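Skosia - Robot demonstration operators, part-time
Drikemside site

Posted 22 July 2019

Skosia is hiring operators to show our robots how to do packing and sorting jobs. You do the task, the robot's software records what you did, and our engineers use the recordings to train it. You do not need to know how to program. You do need steady hands and the patience to do the same short task many times in a shift.

We have 4 openings. The contract runs to the end of February and may be extended.

What you will do

Operators work in two ways. In hand guiding, you hold the robot's arm by the wrist and move it through the task. In remote control, you sit at a station with two hand controllers and a screen, and the arm follows your movements. Most people start with hand guiding and move to the remote station after the first three weeks. Some are better at one than the other, and we try to schedule for that.

The tasks at Drikemside are small-parts tasks. You will pick up bagged parts, set them in trays, move bins on and off a roller rack, and put things back so the next run can start. A run that goes wrong is still worth keeping if you mark it correctly. Please do not fix a bad run halfway through and mark it as good.

You will also:

Reset the table between runs, following the layout sheet
Mark each run as good, bad or unsure in Dastix, our logging program
Write a short note when a part slips, jams or is dropped
Stop the arm and call the shift lead if anything feels off

The project goal for this group is 3000 good runs. That is a group number, and we do not pay by the run.

Hours and pay

Shifts are four hours, morning or afternoon, with a paid break in the middle. We ask for at least 3 shifts a week. Pay is hourly at $18, and the training shifts are paid at the same rate. Parking is free. The closest bus stop is a ten-minute walk, and the last part has no sidewalk.

Who can apply

You must be 18 or older and allowed to work in the United States. You will be on your feet for most of a hand guiding shift. Remote control shifts are seated, but some people get eye strain or mild motion sickness from the screen. Tell us if this happens and we will move you to other work - it does not count against you. Left-handed operators are welcome at both stations.

Experience with assembly, sewing, kitchen prep, model building or video games is useful. None of it is required.
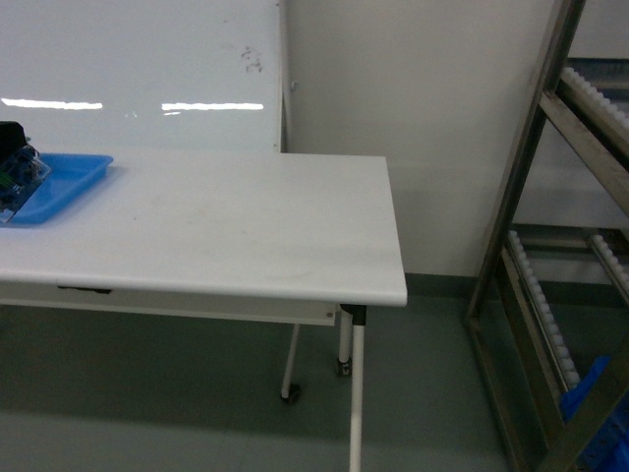 Work area with parts table and roller rack.

How to apply

Fill in the short form on the Skosia jobs page and choose "Operator, Drikemside." Attach a resume if you have one. In the comments box, list the shifts you can work and any dates you already know you will miss.

Applicants we want to meet will be asked in for a paid one-hour tryout, which covers the safety talk and a few practice runs with the arm. Wear closed shoes and tie back long hair. Leave rings and bracelets at home.

Hiring paperwork is handled by Nwosu Staffing, so the offer letter will come from them.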